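We use cookies to make this site work and to remember your settings. By continuing to browse you agree to our cookie policy. Accept | Manage preferences

Chore automation (household and shop floor)

Chore automation is the catch-all name I use for getting machines to do the dull physical jobs people do with their hands: folding, loading, sorting, screwing things together, taking them apart again. I've been keeping this entry up for a good while now, and the question I get most is still the simplest one. Can they do it yet? Short answer: some of it, slowly, if you set the table for them first!

Where things stand

It helps to split chores into two piles. In the first pile the object is stiff, it sits in a known spot, and it looks the same every time. Machines have been good at those for ages (think of any bottling line). In the second pile things flop, tangle, hide behind each other or turn up in a different place every morning. Laundry is in there, and so is pretty much everything under my kitchen sink.

Computer repair lands right between the two, and I love it as a test for exactly that reason. The parts are rigid and made to a standard, so a memory module is a memory module. But the inside of a desktop is a mess of cables, plastic cages and little levers, and the slots you're aiming for don't forgive much.

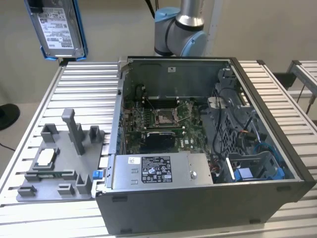
PC assembly as a test chore: open case, with the loose parts kept in a fixture tray.

Fixtures, or setting the table

A fixture is just a holder that keeps a part where the robot expects to find it. Ours are 3D printed, which means that when a pocket is a hair too tight we grumble and print another one. People sometimes call this cheating, and I go back and forth on it. A person putting a computer together also lays out the parts before starting, so why shouldn't a robot get a tidy tray? On the other hand, somebody has to fill the tray, and if that takes as long as the job did, you haven't saved anybody an afternoon.

The Astholm trials (that's our in-house name for the long run of tests behind most of what I say here) used fixtures for everything small. We did 500 attempts at single steps, things like picking a part up, carrying it over and lining it up with where it goes. Picking from a fixture was the easy bit by a mile. Lining up was where the swearing happened.

Grippers

Most arms doing this kind of work have a gripper with two or more stiff fingers, and that's fine for anything with flat sides. It's not much like a hand, though. When I slide a drive into a bay I feel it catch, back off a little and wiggle, all without thinking. An arm needs some way to notice the catch, either through force readings or by looking, and then it needs to know what a good wiggle is. A camera near the wrist helps a lot with the looking. The trouble is that the fingers and the part they're holding can block the very spot you want to see, right when it matters.
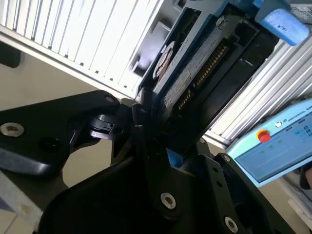
Tien-fu Chang wrote in to argue that I'm too soft on all this: a chore only counts as done when the machine can also tell that it failed, and a robot that half-seats a part and moves on has made more work for the next person than if it had stayed switched off. I think that's fair, and I've changed how I score things since. A step where the arm stops and asks for help now ranks above one where it barrels ahead and gets it wrong.

Speed

Slow is the honest word for it. A carry-and-place that takes me a few seconds can take an arm 42, and that's when it goes well the first time. Finlay Rennie likes to point out that an arm doesn't get bored or need lunch, which is true, and if the work can run overnight then speed matters less than you'd think. At home it matters plenty. I don't want to stand in my kitchen at 7 in the morning waiting for something to find a mug.
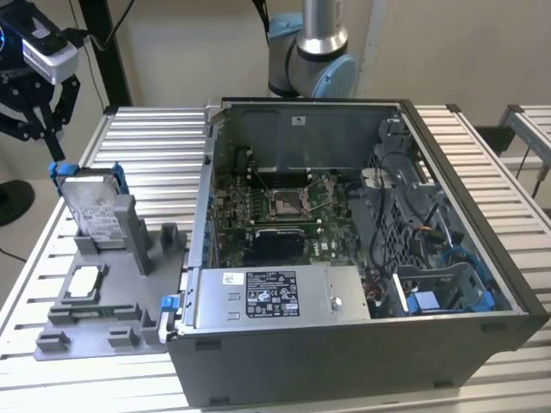 There's also the matter of small parts and big parts wanting different things. A processor is light and flat, and it has to go down square and gentle. A hard drive has some heft, so any slop in the grip shows up at the far end. One set of fingers can be made to do both, but you end up with a compromise, and the other road (swapping tools partway through) eats up even more time.

Cables

Cables get their own heading because they deserve it. They bend, they spring back, they drift in front of whatever you were aiming at. Of the 100 Astholm attempts we set aside for plugging things in, I'd call the results encouraging if I were in a generous mood. Mostly we route them by hand and let the arm handle the hard parts. I mean hard as in stiff!

At home

Ovora and Ruvano, our two kitchen projects, are still at the stage of putting cups on shelves, and they do it nicely as long as the shelf stays put. Folding is further off. I'll be adding the Mensah notes on towels in September, once I've gotten through all 400 pages of them.

See also: fixtures; force sensing; machine tending; towel folding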